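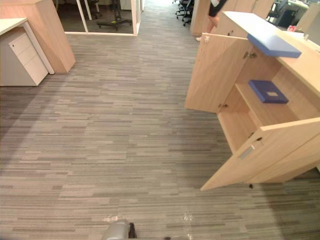
Front counter, both doors open, lower compartment cleared. Navy box still on the shelf.

Tuesday, 4 pm

Counter cabinet, front office. Carried on from the list Marisa started in August.

Emptied the bottom compartment first. Most of it was Tatex sample folders from the old catalog, which went to archive in two cartons. The rest was cable offcuts and a bag of cabinet feet that don't fit anything we own now. Feet went in the scrap bin. Wiped the bottom and the underside of the shelf with a damp cloth, then dry. Left the doors open afterward to air it out, the inside had a glue smell.

Navy box stays where it is, right side of the shelf, until Marisa Messina has gone through it. White label on the lid. Don't move it to the bottom, she will look for it on the shelf.

Doors. The one with the silver handle was dragging when we did the walkround last week. Tightened the hinge screws a quarter turn each and it clears the carpet now, though not by much. Lock above the handle turns with the Hourani key, tag 44. The other key on that ring does nothing here, so I took it off and put it in the key drawer with a note. The door on the corridor side swings well out when it's open. Keep it shut in the mornings when deliveries come through.

Measured the lower compartment for the Dilto trays: 690 mm clear width. Two trays side by side will go in if we get the narrow ones. The wide ones won't, I checked the sheet twice. Depth still to be measured, tape was in the other room.

Top of the counter: lavender-blue board is lying flat near the front edge and sticks out a little over it. Needs a proper place. I'd like it standing against the back wall of the lower compartment, but that depends on the depth. Papers at the far end not sorted. Those are mostly Zelora delivery slips and should go in the binder by number. Last one filed is 68.

Carpet in front of the cabinet: bits of clear plastic on the floor, pick up before vacuuming. The small stuff gets pulled into the brush and then we're cutting it out with a knife again. Streaks in the carpet hide it pretty well, so look from low down.

To do
- depth of lower compartment
- order 4 narrow trays, two for here and two spare
- Marisa: box on shelf, keep or archive?
- slips from 69 on into binder
- label inside of handle door with what goes where, after the trays are in
- ask if anyone still wants the Tatex folders before the cartons go upstairs

Stopped at 5:20.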